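Streets and Surfaces, Unit 3: Paving for People on Foot
Course handout, May 2025

Please read this before the site walk. Bring shoes you don't mind ruining and a tape measure. The department's tape measures went out in January and have not come home.

What a footway has to do

A footway has to carry people, and it also has to carry everything that isn't supposed to be on it, chiefly delivery vans. Most of the damage you will see on the walk was done by wheels. A slab laid for feet alone will last very nicely until the first driver decides that two wheels up on the kerb counts as parking. Designers who write "pedestrian use only" on a drawing should be made to go and stand next to the result.

Water is the second customer. Every footway needs a fall, meaning a slight slope across its width, so that rain runs to the gutter. Too little and you get puddles. Too much and wheelchair users spend the whole journey steering uphill. The drawings nearly always get this right. The trouble begins when somebody has to meet an existing doorstep at one side and an existing kerb at the other, and the two have never been introduced.

Joints

Concrete shrinks as it hardens, then swells and shrinks with the weather for the rest of its life. It is going to crack. The only thing you get to decide is where, and a joint is how you tell it.

Contraction joints are grooves that weaken the slab along a chosen line, so the crack forms at the bottom of the groove where it can't be seen. Expansion joints are full gaps filled with something soft, giving the slabs room to push. Isolation joints separate the paving from things that move differently or don't move at all: walls, lamp posts, manhole frames. Students mix up the first two every year. Markers notice every year.

Spacing depends on thickness. Long thin panels crack across the middle, and panels with sharp inside corners crack from the corner. If your layout has an L-shaped slab in it, go back and draw another line. 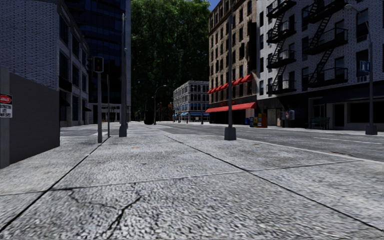 Fig. 2. Jointed footway in a simulated street, with a branching crack across one slab, lower left.

Reading a crack

A crack is evidence, though rarely enough to convict. Before you write down a cause, note the direction, whether one side sits higher than the other, and how far it is from the nearest joint, cover or tree. A single line straight across a panel suggests shrinkage and a joint cut too late. A break across a corner suggests a load on the edge with nothing much underneath. Branching cracks have several possible parents: a heavy blow, a soft patch in the base, or a trench filled in by a contractor with a train to catch.

"Wear and tear" is not a cause. Neither is "age". I have marked 53 reports that blamed age, some of them on paving younger than the author.

Surface finish

Exposed aggregate gives good grip and hides chewing gum, which ought to be a recognised design standard. Smooth finishes photograph well and are horrible in frost. Brushed concrete sits between the two and is what you will specify for most of your working lives, so make your peace with it.

Case study: Brusa

The Brusa market street was relaid in large slabs over an old base that was supposed to be sound. The base was tested in 3 places, all of them at the convenient end. Within two winters 32 slabs were rocking, and the stallholders had begun levelling their tables with folded cardboard. The repair cost more than a new base would have. Read the survey notes in the course folder and decide where you would have dug the trial holes.

For next time

1. Sketch a joint layout for a footway of your choice, showing every cover, post and doorway.
2. Find one crack on your way home and write half a page on it. Give two possible causes and say what you would check to choose between them.
3. Hand in on paper. The upload page is still refusing drawings.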